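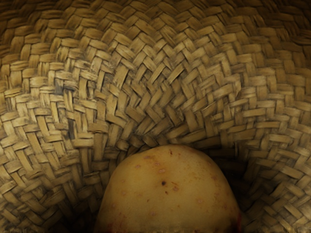

Newsletter > Simulation and Test > Fault notes

Potato pick: gripper passes through the basket wall

The Misance picking task was pulled from the nightly run on Monday after Geum-ok Ban found that the simulated gripper had been closing through the woven basket without registering contact. The task had been reporting a clean result for 14 nights.

The fault is in the collision model. The weave is a surface texture on a smooth bowl, and the bowl's collision shape was dropped when the asset was re-exported in November. The potato kept its own shape and stayed put on a hidden support plane, so the renders looked normal. Force readings at the wrist should have shown the problem – they were being clipped at 60 N before logging, and the clipped values passed the check.

Selvaraj Dewan re-ran 300 episodes with the collision shape restored. In 100 of them the fingers struck the wall on approach, mostly where the potato sits close against the side. Grasps trained on the faulty asset must not be loaded on the Oster cell until they have been retrained. The cell's own force limit is unchanged and was not involved.

Rafsan Roy has added a contact test that drops a probe onto each container at load time and stops the run if it falls through. The clipping has been moved to after the log write. Owners of other basket and crate assets should re-export and send the test output to Geum-ok.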